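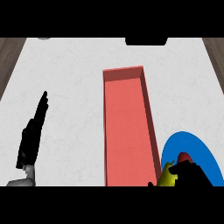 White tabletop with light grey marbling

Beans, peas and lentils: your questions answered
Last updated 28/07/2021

These are the questions we get most often at Tatley about dried and tinned pulses. The answers on food and diet have been checked by Emiliano Cortés, our dietitian. If you have a medical condition or have been given a special diet to follow, ask your GP or dietitian before making changes.

What counts as a pulse?

A pulse is the dry edible seed of a plant in the legume family. Chickpeas, lentils, split peas, kidney beans, butter beans, black beans, haricot beans and pinto beans are all pulses. Baked beans are haricot beans in tomato sauce, so they are included.

Green beans and fresh garden peas come from the same family but are eaten fresh and are normally treated as vegetables. Peanuts are legumes too, although most people cook and eat them as nuts.

Are pulses a good source of protein?

Yes. They are among the better plant sources, and they contain very little fat. The protein in most pulses is lower in one of the amino acids (methionine) that grains such as wheat and rice supply. Beans on toast, rice and dal or hummus with pitta cover the gap well. You do not need to eat the two foods at the same meal. Eating a mixture over the day is fine.

Soya beans are higher in protein than most other pulses and have a good balance of amino acids by themselves.

How much fibre do they contain?

Plenty, but it varies with the type and with how the pulse has been prepared. Whole beans with their skins on generally give you more than split lentils that have had the skin taken off. Check the label on the pack and look at the figure for the food as you are going to eat it. Dried beans take up a lot of water as they cook, so the figures for dried and cooked beans look very different even though it is the same bean.

Do they count towards my 5 A Day?

Yes, but only once, however many you eat. Pulses have fewer of some of the vitamins found in fruit and vegetables, so a second helping of chickpeas does not count as a second portion. It is still good food.

What is the difference between tinned and dried?

Mostly time and cost. Tinned beans are already cooked and can be eaten straight from the tin. Dried beans are cheaper per meal and you decide how soft they end up. The protein and fibre are much the same once both are cooked.

Tinned beans sometimes have salt or sugar added. Look for tins in plain water if you want to avoid this. Draining and rinsing salted beans takes away part of the salt, though some stays in the bean.

I have a bag of Butar dried beans. How many meals will it make?

Our Butar bags hold 600 g of dried beans. As most beans more than double in weight when soaked and cooked, one bag is enough for several family meals. Our recipes allow 120 g of cooked beans per adult for a main course, and less if there is meat, fish or cheese in the dish as well.

If you are new to dried beans, start with half a bag and see how far it goes.

Do I need to soak them?

It depends on the type.

Red lentils, green lentils, brown lentils and split peas: no soaking needed. Rinse and cook.
Chickpeas, kidney beans, butter beans and most other whole beans: soak overnight in plenty of cold water.
Black-eyed beans: soaking is optional. They cook fairly quickly either way.

Use a bigger bowl than you think you need. In hot weather, put the bowl in the fridge. Throw the soaking water away and cook the beans in fresh water.

Can I do a quick soak?

Yes, for most beans. Cover them with water, bring to the boil, boil for a couple of minutes, then turn off the heat, put the lid on and leave them for an hour. Drain, rinse and carry on with fresh water. This stage does not replace the hard boil described in the next answer.

Is it true that raw kidney beans are poisonous?

Raw and undercooked red kidney beans contain a natural toxin called phytohaemagglutinin. It can cause bad sickness and diarrhoea within hours, even after a small number of beans. Proper cooking destroys it.

Soak the beans overnight, drain and rinse them, cover with fresh water and boil hard for at least ten minutes. Then simmer until completely soft. The same method is sensible for other beans of the same kind, including white kidney beans (cannellini).

Tinned kidney beans have already been cooked and are safe to use straight away.

Can I put dried beans straight into a slow cooker?

Not kidney beans. Many slow cookers do not get hot enough to destroy the toxin. Soak and boil the beans on the hob first as described above, then add them to the slow cooker. Tinned beans can go straight in, and so can lentils if your recipe calls for them.

Does the Stüber pressure pan cook them safely?

A pressure cooker reaches a higher temperature than an open pan and is a good way to cook soaked beans. For the Stüber pan, follow the bean timings in the booklet that came with it. Do not fill it past the line marked for pulses – they swell and froth, and this can block the valve. If the beans are still firm when you open the lid, close it and give them longer.

Why do beans give me wind?

They contain types of carbohydrate that we cannot digest ourselves. These reach the large bowel, where bacteria break them down and produce gas. It is normal and harmless, but it can be uncomfortable if you are not used to it.

Some things that may help:

Start with small amounts, two or three tablespoons at a time, and build up over two weeks or more.
Change the soaking water once or twice, and always throw it away.
Rinse tinned beans well.
Cook beans until they are really soft.
Try red lentils first. Many people find them easier.
Drink enough through the day, as you would with any increase in fibre.

If you have bloating or pain that does not go away, or any change in your bowel habits that worries you, see your GP.

I have IBS. Should I avoid pulses?

Not always. Some people with irritable bowel syndrome find that pulses set off their symptoms and others manage small portions without trouble. Tinned lentils and chickpeas, drained and rinsed, are often easier than ones cooked from dry, because some of the carbohydrates pass into the liquid in the tin. If you are thinking of cutting out whole groups of food, do it with help from a dietitian.

Are they suitable for people with diabetes?

Pulses are digested slowly and tend to raise blood sugar more gently than white bread or potatoes. They do contain carbohydrate, so if you count carbs you will need to include them. Watch out for sauces with added sugar.

Do they contain iron?

Yes. Iron from plants is not taken up as easily as iron from meat. Having something with vitamin C at the same meal helps, for example peppers, tomatoes, broccoli or a glass of orange juice. Tea and coffee have the opposite effect, so if you are short of iron it is better to drink them between meals.

What are lectins and should I worry about them?

Lectins are proteins found in many plants. The toxin in raw kidney beans is one of them. Soaking and boiling deals with them, and people who eat well-cooked beans do not need to avoid them on this account.

Are pulses gluten free?

In their natural state, yes. They can pick up traces of wheat or barley in the field or at the packing plant. If you have coeliac disease, buy packs labelled gluten free. Our Lurell red lentils are packed on a line that also handles barley, so they do not carry this label.

Can you be allergic to them?

Yes, although some allergies are much more common than others. Soya and peanut are well known and must be pointed out in the ingredients of packaged food in the UK. Lupin must be too. Reactions to lentils, chickpeas and peas also happen. If you are allergic to one legume, ask your doctor before trying others.

Can babies and small children eat them?

Soft, well-cooked pulses can be given once a baby has started on solid food. Mash them or blend them at first, and squash whole chickpeas and larger beans for young children. Do not add salt. Very high-fibre meals can fill up a small child before they have had enough energy, so keep portions modest and offer other foods too.

How long do cooked beans keep?

Cool them quickly, put them in a covered container and keep them in the fridge for up to three days. This applies to leftovers from a tin as well. Do not store them in the opened tin.

Can I freeze them?

Yes, and it is the easiest way to use up a big batch. Drain the beans well, spread them on a tray to freeze and then tip them into a bag. They will stay separate and you can take out what you need. They can go into soups and stews from frozen, as long as the dish is then heated until piping hot all the way through.

How long do dried beans last in the cupboard?

Keep them dry, cool and out of direct light, in a container with a tight lid. They carry a best before date, so they are normally safe after it, but old beans take longer to cook and some never go soft. Throw away any that are mouldy or smell musty, or if there are signs of insects.

My beans are still hard after hours of cooking. What went wrong?

Old beans are the usual cause. Hard water can slow them down as well, and so can tomatoes, vinegar or lemon juice added early on. Put these in when the beans are nearly done. Salt does not stop beans softening, despite what many older recipes say.

Can I use the liquid from a tin of chickpeas?

Yes. It can be whisked into a foam and used in place of egg white in meringues and mousses. Choose a tin without added salt.

Where can I find recipes?

Our recipe cards are on the back of every Butar bag, and new ones were added to the website in June. For questions about a particular pack, send us the batch code printed near the seal along with your message.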